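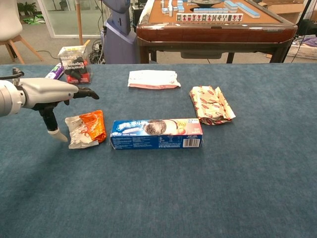

How to Run a Question Night for Kids and Grown-Ups at Your Church

I've been running these at our congregation in Iltholm since last July, and people keep asking me how we do it, so I finally sat down and typed it all out. It's really simple! You need one evening, a room with chairs you can move, and a stack of blank cards.

1. Pick your ages. We take children from 6 to 14, and every child brings a grown-up (parent, grandparent, godparent, the neighbor from the next pew – anyone they trust). Our biggest night had 46 people, and that was a squeeze.

2. Collect questions the Sunday before. Leave cards by the door and let people write whatever they like, no names. We get "Does God get bored?" right next to "Why do we pray if Grandma died anyway?" Keep both kinds. Please don't tidy up the spelling.

3. Read every card yourself on Saturday. If something sounds like a child is worried or unsafe, take it to your minister or safeguarding lead right away and keep it out of the pile. 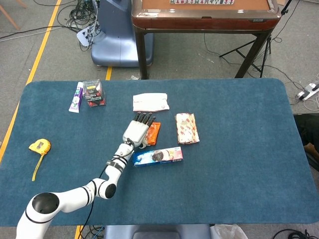 4. Make small groups. Two families in each works best for us. Give every group three cards and nearly half an hour, and let a child choose which card goes first.

5. Let the kids answer before the adults do. This was the hard part for me (I love to explain things!). My friend Ashraf Kamel leads our older group and he counts to ten in his head before he opens his mouth. I've stolen that one.

6. Come back together and hear one thing from each group. It can be a new question. We had a whole night on Jonah where all we brought back was more questions, and I went home so happy.

7. Close with a short prayer or a song everybody knows, and finish on time – school night!

Hang on to the leftover cards. Ours go in a folder for next month, and a couple have ended up in sermons.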